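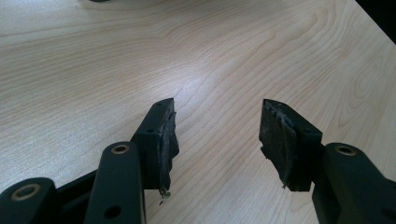 Chapter 5
Wear Parts, Inspection Rules and the Person Who Signs

I used to skip chapters like this one. Give me kinematics, give me control loops, but please don't make me read about inspection intervals! Then I spent a June at the Roltcombe plant with Gertraud Hofstetter, and she handed me a gripper finger with a frayed pad and asked me one question: "Pass or fail?" I had no idea. Neither did the checklist, which said only "pads in good condition."

So let's start with pads. A gripper pad is the one part of the tool that is supposed to rub against things, and it will wear. Ragged edges, scuffed patches, a loose strand hanging down where it could drop onto the work - you will see all of these sooner or later, and a good rule tells you what to do about each one. "Good condition" is a feeling (and my feeling at the end of a shift is very different from my feeling at the start of it).

Look at how the Barnex shop writes it:

5.1 Torn or curled pad edge: replace the pad before next use.
5.2 Loose fibers: remove, inspect the pad, record.
5.3 Surface scuffing only: record and keep in service.
5.4 Replace pads in pairs, left and right together.

Short, isn't it? Tahsin Sheikh wrote the first version, and it had 35 rules. Almost all of them are gone now.

In this chapter we'll write rules like these for pads, pivots and bushings, then work out how often to check them. We'll use the Vuorinen log, with its 222 inspection entries, to set a first interval. Keep a pencil handy for Section 5.2 - you'll be rewriting a pretty bad checklist, and yes, it's mine.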